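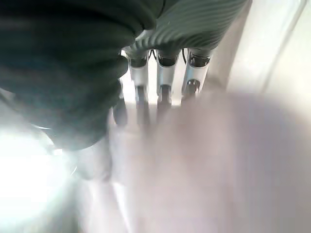 Home | Letters Project | Get Involved | Contact

I'm looking for readers, and I hope one of them is you! I run a small project called Dagdag that transcribes letters soldiers sent home during the First World War, and we have 728 of them still sitting in folders. Plenty are about food, mud and who hasn't written back, and a surprising number are about clothes (socks, mostly, but one fellow goes on for two pages about a sweater). If you can look at dark green fabric with a ribbed band and start wondering who'd have worn it on a troopship, you'll fit right in.

You don't need a history degree. You do need patience with bad handwriting, a computer, and 90 minutes a week through the end of February. I'll send you scans, you type what you see, and Marilou Tan checks the tricky bits with you by phone. She's very good with smudged place names.

I have room for 20 people. It's unpaid, I'm afraid, but everyone gets their name in the printed collection and a copy to keep. Family letters of your own are welcome too, just tell me first so I can explain how we handle originals.

To sign up, write me a few lines about yourself and any war reading you've enjoyed. I'd like to hear from you by December 3, 2021.

Jhun Aquino

Contact | © Dagdag | Back to top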